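# Rules for robots that help at home

Robots are strong, and most of them don't get tired. They also don't know when something is a bad idea, unless a person has worked it out first and written it into the robot's instructions. That is why robots have rules.

Some rules are for the people who build robots. Some are for the people who work next to them. A few are for everyone, and that includes you.

## What is a standard?

A standard is a set of rules that lots of people have agreed to follow. Plugs fit sockets because of standards. A red button on a machine usually means "stop" because of standards too.

Robots have standards for how hard they may push, how fast they may move near people, and how they must stop. The rules in a factory can be different from the rules in a house. In a factory, a big robot may work behind a fence. You can't put a fence round the laundry.

## Testing on an ordinary job

At Flornus, a workshop in Drenness, people teach robot arms to do housework. Their laundry project is called Vutum. Before an arm is allowed to try a job, the team goes through a checklist with 19 lines on it. The first line says "Is everybody out of reach?" The last one says "Who is holding the stop button?"

Laundry is a harder job than it sounds. Clothes are floppy and never lie the same way twice. The gripper, which is the robot's hand, has to hold the cloth firmly enough to keep it but gently enough not to tear it. It also has to go through a round opening without bumping the sides or the door.
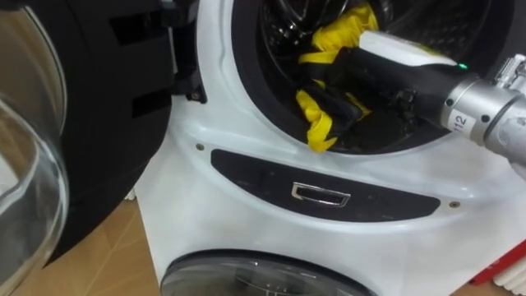 Ayantu Gebretsadik would add one more rule to the list, and she would put it near the top: look inside the drum before you start, every time, even if you looked a minute ago. Small children and cats both like to climb into washing machines, she says, and a robot should never be the one to find out.

The team agreed, and the checklist now has that rule as line 2. A person does the looking. The robot has cameras, but a camera can miss something dark at the back of a dark drum.

## Slow is allowed

One Vutum practice load took 165 minutes. A grown-up could have done it much faster. The team did not mind, as one of their rules says the arm must slow down whenever it is close to glass, a hinge or a person.

If the arm pushes against something and feels it push back, it has to stop and wait. It must not pull harder. A person comes over, finds out what is stuck and decides what happens next.

## Rules for you

If you visit a place where a robot is working:

- Stay behind the line on the floor, if there is one.
- Don't reach past the arm, even when it is still. It may be waiting for its next instruction.
- Tie back long hair and tuck in scarves.
- Find out where the stop button is. Anyone may press it if someone could get hurt.
- Tell a grown-up if you see something odd, such as a loose cable or a strange noise.

You won't be in trouble for pressing stop when you were worried. Starting again only takes a little while.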